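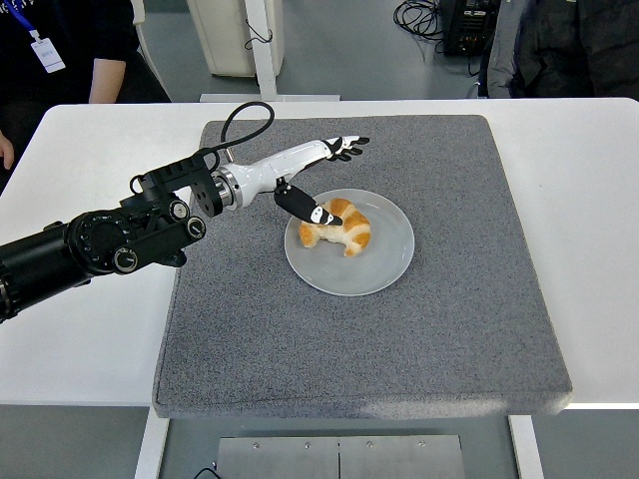

4. Running the croissant demo on open day

I've run this one at every Ivedar open day bar the first, so these are my own notes tidied up. Sunee Limsakul wrote the arm section before this, and you'll want to have done all of that first.

4.1 Put the grey pad on the white table and leave a bare strip of tabletop either side. The plate goes on the pad, a bit towards the back.

4.2 One croissant per plate. I like a well-browned one with a good shiny top (the pale ones look sad from the second row!).

4.3 Load routine 22 and set the speed to 18. It'll look painfully slow to you – visitors love it.

4.4 Bring the hand over with the fingers pointing up and away, and lower the thumb until it meets the top of the crust. Stop there and have a look before you go on.

Note: the grip limit lives on the second page of settings. Mine stays at 500. Mohcine Alaoui runs his higher for the Brusano bread rolls, so check it if he's had the morning slot.

Caution: the cable over the arm needs room to swing. Keep lanyards, sleeves and small children well back while the arm is live.

4.5 Swap the croissant every few runs and brush the crumbs off the pad. They get right into the fabric.

4.6 If the arm stops with code 2689, press reset once and go back to 4.3. Twice in a row and I'd fetch Sunee.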